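Getting the last of your lotion out of a pump bottle

I love my Gala hand cream to pieces, but the pump quits while there's still a good bit clinging to the sides, and it makes me a little crazy every time!

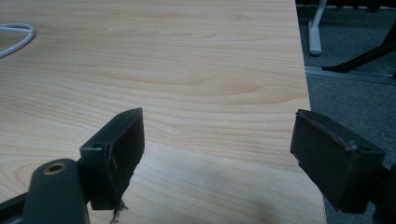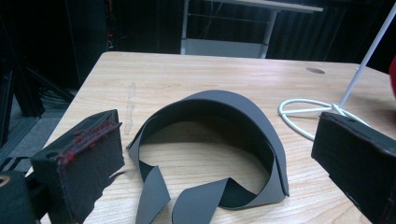
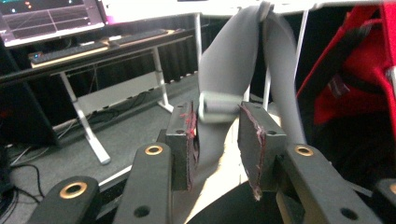 The tabletop, then two with the gray strip or strap

Stand the bottle on its head in a mug for 30 minutes (overnight is even better, if you can wait). Unscrew the pump, scrape it off on the rim, and scoop the rest into a clean little jar with a lid. I got almost 6 more days out of my last one!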